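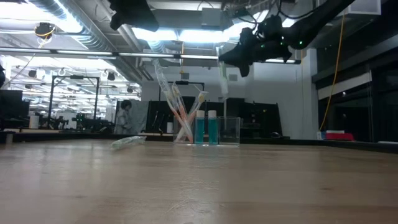 Sorting Small Stuff: Holders and Bins for a Shared Table
Course 3132, Section 2, final report
19 June 2025

1. What we were trying to do

Our project is about the small stuff. Toothbrushes, mini bottles, caps, wrappers, a marker that rolls away. The client brief came from Bodness, the student housing office at our school, who wants a welcome kit for each new resident in the fall. 200 kits. Each kit gets a toothbrush, a small bottle and a cloth, all in one bag. Somebody has to lay all that out on a table and get it into the bags without losing half of it.

So the question: which containers do you put on the table, and where? Sounds easy. Took us most of May.

We did not look at the bag itself. The other section has that.

2. What we had on the table

Long wood table, light colored. Good for seeing dark things, bad for seeing clear things. Clear plastic on pale wood pretty much disappears if the ceiling lights hit it wrong, and we lost a clear lid for an entire afternoon.

Containers tested:
Plindum clear holder, upright
Nillby open bin, also clear
plain shoebox (control)

Contents tested:
toothbrushes, in the wrapper and out of it
small bottles with white caps
black cloths
markers, for writing on bags
assorted cups and cans with lids, for loose bits

The blue liquid in the small bottles turned out to be useful for layout. You can spot it from the other end of the table. We ended up using the bottles as the landmark and putting everything else next to them, holder on the left, empty clear box on the right.

3. Toothbrushes

The hard part. A toothbrush in its package is long and slippery and top heavy. Put two in an upright holder and they cross and make an X. Put in more and they push each other out at the sides. We tried heads up and heads down. Heads up is easier to grab but the packaging catches on the one next to it. Heads down stands better, but then you can't tell the colors apart if the handles are all white-ish.

Out of the package they take less room and lean even worse.
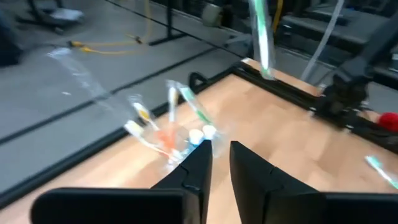 Fig. 2. Toothbrushes leaning in the clear holder, small white caps at the base.

The lean is the main finding of this section. A holder with one big opening lets everything fall to the rim, and the brushes go out in every direction. One ends up low across the front and you have to reach over it to get the others. We sketched a version with a divider across the middle. Cut one from a folder and taped it in. Worked for a while, then the tape gave up. A real one should be part of the holder.

Small parts also end up at the bottom of the cluster if you let them. Caps especially. We reccomend a separate lidded cup for caps, placed far enough away that nobody drops them in with the brushes out of habit.

4. Wrappers

Did not plan for this at all. Every wrapped item leaves a wrapper, and a clear wrapper on a pale table looks like nothing until you put a bottle down on it and the bottle tips. First two sessions we just let them pile up on the left. Third session we taped a paper bag to the table edge, which was better. Final layout has a trash spot on the left as a fixed station, same as the others. Please keep this in if the layout gets cut down, it made more difference than the holder did.

5. Cloths, cans and markers

Flat layout for cloths is fine for a stack, but as soon as you pull one the next one comes with it. They also cover things. A black cloth dropped in the middle of the table hides a cap or a marker completly, and then it gets bagged with whatever was under it.

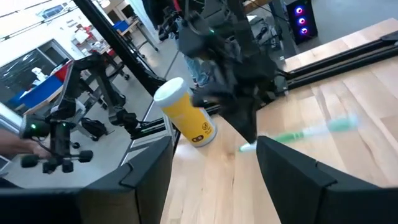
Fig. 3. Yellow container on its side, black cloth, green and white marker.

Round things are the other problem. Cans and markers roll. Solutions tried: rubber band around the marker (ok), a strip of shelf liner under the whole area (good, but it curls at the corners), lying the can against the table edge (no). Standing the cans up with the lid on is best if there is space.

Cloths now go in the open bin, folded in thirds, at the far end, away from anything small.

6. Layout we are handing over

From left to right:
trash spot
toothbrush holder, with divider
small bottles, standing in a row
empty clear box for the finished set
lidded cup for caps
markers on liner
cloths in the bin

Line the clear box and the clear bin with a sheet of colored paper so people can see the edges. Any color that isn't tan.

7. Problems / not done

Never ran the full 200. We ran small batches and reset the table in between, so no idea what happens to the trash spot after a few hours.

The Katayama organizer we wanted to compare against was on back order and came after testing ended. It has slots, so it might solve section 3 by itself. Still in the box under the sink in the project room if next term's group wants it.

Divider needs a proper drawing. We have the folder one and a pencil sketch, scale is off on the sketch, go by the folder.

Left-handed people should flip the whole layout. Only found that out in the last session and did not test it enough to say more.

8. Materials to return

Plindum holder, Nillby bin, leftover bottles and caps. Shoebox can be recycled. Unopened toothbrushes go back to Bodness, opened ones do not.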